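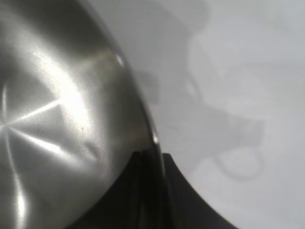

Saber Bowl Handling Kit, by Zonis

Gripper fingers, cable strap and setup guide for kitchen and lab benches. Rated payload 2,000 g, bowl included.

Before first use
Weigh the heaviest bowl you plan to lift. Set the grip force to the lowest value that holds it for 6 seconds. Wipe the fingers and the rim. Any part that touches food needs its own cleaning record.

During use
Keep hands off the table while the arm is powered. Stop the arm before moving a bowl by hand. Tie back loose straps if they can reach the rim.

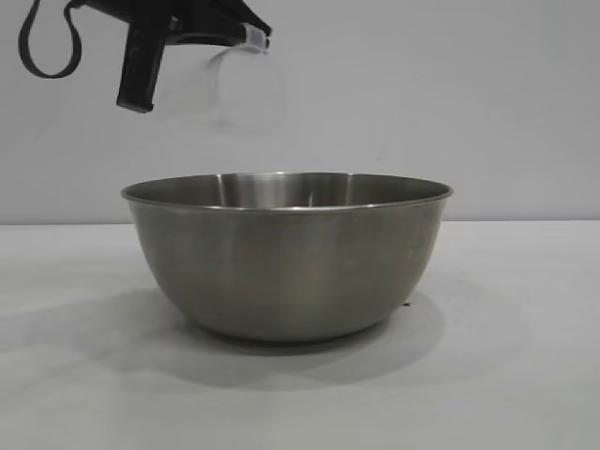 Gripper above a stainless steel mixing bowl, with clearance over the rim.

Inspection
Check fingers and fittings every August and after any drop. Log the result on form 61.

Ships from Dutville. Setup questions: Ekene Akinola, Zonis support.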